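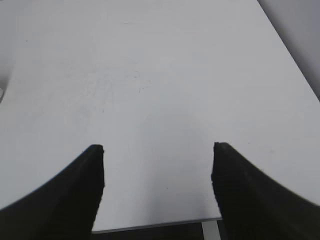
The open gripper over the work table, from the camera at the robot's wrist. Open day at Lodetti, 24 November 2019.

Our visit to the Lodetti workshop

Many of our members asked in April if we could arrange a visit to a place where robots are programmed for small jobs, and the Lodetti workshop kindly opened its doors to us on a Sunday, when the machines are normally stopped. Nearly 300 people passed through during the day, including many families from Clumard and a group of students from the Stonda evening course.

The demonstration that interested our group the most was the one at the white table. Apolline Lemaire, who prepares the robot programs at Lodetti, presented it in English and in French, and she was very patient with our questions. A small camera is fixed at the wrist of the robot, so it always looks where the hand goes. Visitors could follow its picture on a large screen next to the arm. In that picture the two black fingers are always present at the bottom, one in each corner, and for the first minutes it is a bit strange to see the world in this way. After that one gets used to it.

Ms. Lemaire began with the fingers open and nothing between them. She explained that this is how every program in the workshop starts. The robot must first learn how the table looks without any part on it, and only then it can say that a part has arrived. The marks of daily use also belong to this first view. If you look closely, you will find a patch of light scuffs on the tabletop and one very small dark speck on the left side. A member of our group asked if the speck would be taken for a part. The answer was that the program ignores everything under 8 millimeters, and this limit was chosen after some unpleasant mornings.

Next came the picking of plastic caps, which the visitors placed by hand wherever they wanted. The arm picked a cap, turned it and put it in a tray. Children were allowed to choose the most difficult positions, and they did it with much pleasure. A cap standing on its side was missed two times, and Ms. Lemaire used the occasion to show us how the grip height is corrected. I would have liked this part to be longer. She also told us that the inner side of the fingers is ribbed so that smooth parts do not slide, and that the pads are changed after 700 hours of work.

In the second hall there was an older arm from Tessier, used now for training only. It was possible to guide it by hand, but the line was long and several of us gave up.

The workshop collected 195 comment cards before closing, and the most frequent wish was for more chairs. Members who want to join the next visit can write their name on the list at the office. Please say also if you need a seat in the shared cars from Clumard.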